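Gitwood Clock and Small Machines Workshop
Progress report to the Ovside Fund, second part of the grant

Dear Soledad,

Thank you for your patience with this one, and for the kind note you sent after the last report (it went up on the wall by the kettle). We have had a busy stretch, and I am glad to say that most of what we promised you is either done or well under way.

The largest job has been sorting the spare parts that came to us from the old Murín works. There were 3642 pieces in the crates, many of them without a label, and 2282 of these have now been cleaned, measured and put away in drawers where a person can find them again.
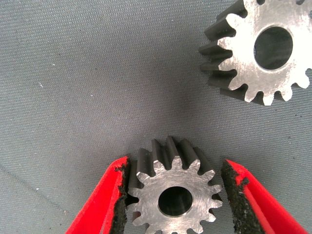
Gears have taken up more of our time than anything else, and I think Edgars would happily spend the rest of the year on them if we let him! We settled on plain grey cloth for laying parts out, after trying white paper and an old green curtain. Small steel spur gears show up very well against it, and on a bright face you can pick out the fine machining marks and the thin rim round the bore, the very things Edgars Vasiliauskas looks at first when he is matching one gear to another. He has made up 151 matched sets so far, and they will go to the evening repair class.

Spending is on plan. We bought drawers, cloth and 3 good lamps from Bimemlow, and there is a little left over which, with your agreement, we would like to put towards a second measuring gauge.

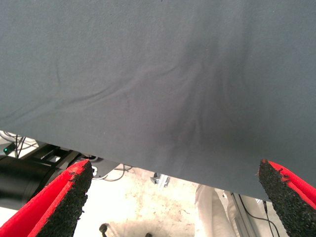

Gitwood, February

The cloth itself needs some attention before the class begins. It creases through the middle and picks up specks of lint, and small parts do like to settle in a dip, so we plan to hem some heavier pieces and keep a brush by each bench. The remaining crates are next, beginning with the springs, and I will write again once those are in their drawers.

With warm thanks from all of us at the workshop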